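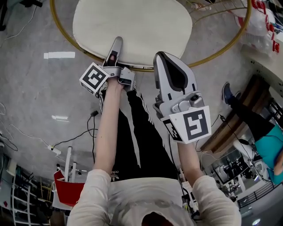

What happens to the people on the floor when a site starts automating the handling work?
In most places they stay, but the job changes under them: less lifting and carrying, more showing, checking and putting right what the machine got wrong, often on the old pay grade.

Home Forums Shop Floor Automation Members Log in
Search this forum Go Advanced search

Thread: Teaching the robots at our place

packing_lady_6
Our lot at Belholm are starting it after the summer. Cushions, stools, small furniture. A few of us have been asked to do the jobs with grippers in our hands, over and over, so the robots can learn from it. I've been there long enough to do a stool in my sleep and now I'm told my "natural movement" is valuable. First I've heard of it. Has anyone been through this, and did you still have a job at the end?

gantrygoat
Been through it at Hiser. 426 of us when it started and they kept their word on redundancies, I'll give them that. What they didn't do was replace anyone who left. You notice it in the canteen queue first.

Mossop
Your wrists will notice before the canteen does. Holding a gripper all shift is nothing like using your fingers. Ask for proper breaks and get them in writing before you start, when they still want something from you.

tinlid
I'll be the unpopular one. I like it. I did nights on the wrapping line for years and my back is a ruin. Now I do 200 goes at the same task, sit down between batches, and have a chat. If a robot wants to bend over for cushions until it retires, it's welcome to my place and my locker.

gantrygoat
@tinlid lovely, and what do you do when it's learnt cushions?

tinlid
Lampshades.

Mossop
And after lampshades?

tinlid
I've seen it try to pick up a lampshade. I'm not worried before Christmas.

dewulf_nights
We have the Dewulf cells, bought ready trained, so none of us got asked anything. I'd have taken the asking. Ours arrived knowing how to pack a box in a way no packer has ever packed a box, and it took two months of moaning to get it altered. At least if you're the one showing it, it picks up your habits.

packing_lady_6
It'll be picking up some shocking ones then. Nothing's been said about money, by the way. My supervisor says it's "the same duties, recorded".

gantrygoat
That's the line to fight. Packing is one job and teaching is another — they pay the trainer who shows new starters, don't they? We got a skills rate out of Hiser in the end, but only for those doing 6 hours a week or more of it. Guess how many hours everyone was suddenly rostered for.

Mossop
Five and a half?

gantrygoat
Five and three quarters. They're not monsters.

zonero_refugee
Disagree with the gloom a bit. At Zonero the people who did the showing ended up minding the machines, because they could tell by looking when a pick was going to go wrong. The office couldn't. Put your name down, learn what the software does, and be a nuisance about the rate while you're at it.

packing_lady_6
Right. Name's down, and I've asked about breaks and the rate by email so there's a copy. Will report back in October if I'm not a lampshade specialist by then.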